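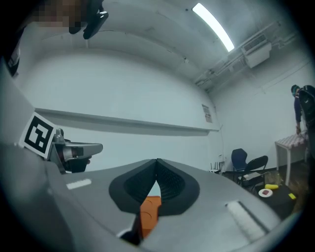 Incidencia: los resultados de laboratorio no llegan a la ficha del paciente
Centro: ambulatorio de Drakcombe
Abierta por: Marilou Navarro, enfermería
Asignada a: Ashton Henare, soporte de Zidmont
Prioridad: alta
Estado: resuelta, en observación

Mensaje inicial — Marilou Navarro, 8 de marzo

Hola, buenos días a todos, y perdonad que me extienda, pero prefiero contarlo entero. Desde primera hora los resultados de las pruebas respiratorias (gripe, covid y VRS) salen del laboratorio como validados y en la ficha del paciente siguen en «pendiente». Tengo 12 pacientes así, dos de ellos ingresados desde urgencias, y las compañeras de planta me llaman cada poco para saber si pueden levantar el aislamiento. De momento les leo el resultado por teléfono y lo apuntamos a mano en la hoja de enfermería.

He cerrado sesión, he vuelto a entrar y he probado en el ordenador de triaje. Lo mismo en los dos. Las analíticas de sangre entran perfectamente, solo fallan las respiratorias. Si necesitáis que pruebe algo más, estoy en la extensión 25 toda la mañana.

Respuesta — Ashton Henare

Hola, Marilou, muchísimas gracias por el detalle, ojalá todas las incidencias vinieran así. Lo de que la sangre entre bien me ayuda mucho, porque descarta la conexión general. ¿Me puedes decir si las peticiones se hicieron desde el módulo Aleck o desde la pantalla antigua? Y, por favor, no volváis a lanzar las peticiones, que luego aparecen duplicadas y hay que anularlas una por una.

Respuesta — Marilou Navarro

Todas desde Aleck. Precious Tiongson, del laboratorio, me confirma que allí las ve cerradas y firmadas. También me dice que ayer por la tarde cambiaron el código del panel respiratorio, por si tiene algo que ver. (Ella ya se había relanzado una antes de leer tu mensaje, lo siento, te paso el número por privado.)

Nota interna — Ashton Henare

Revisada la cola de mensajes del servidor Salazar. Los del panel respiratorio están retenidos con el error 4000, «código de prueba no reconocido». El laboratorio envía el código nuevo y nuestra tabla de equivalencias conserva el de enero. Paso la modificación a Ronaldo Tan para que la revise antes de tocar nada en producción.

Nota interna — Ronaldo Tan

Revisado y conforme. Añade el código nuevo sin borrar el anterior, que todavía quedarán muestras etiquetadas con el viejo. Reprocesa primero un solo mensaje y compara con el informe del laboratorio.

Respuesta — Ashton Henare

Marilou, ya está añadido el código. He reprocesado un mensaje, Precious lo ha cotejado con su informe y coincide, así que he soltado el resto de la cola. ¿Puedes mirar las fichas cuando tengas un momento? La petición duplicada está anulada.

Respuesta — Marilou Navarro

¡Ya los veo todos! Los he repasado con la hoja de enfermería delante y cuadran. Una cosa pequeña: la hora que sale es la de entrada en la ficha, y a nosotras nos interesa la de validación — por el cómputo del aislamiento, más que nada. Un abrazo y gracias por la paciencia.

Respuesta — Ashton Henare

Tienes razón con la hora. La de validación sí está guardada, en la pestaña «Detalle de la muestra», pero entiendo que así es incómodo. Abro una petición aparte y se la asigno a Tia Rowbotham, que lleva las pantallas de enfermería. Dejo esta incidencia en observación hasta que entre la próxima tanda del laboratorio.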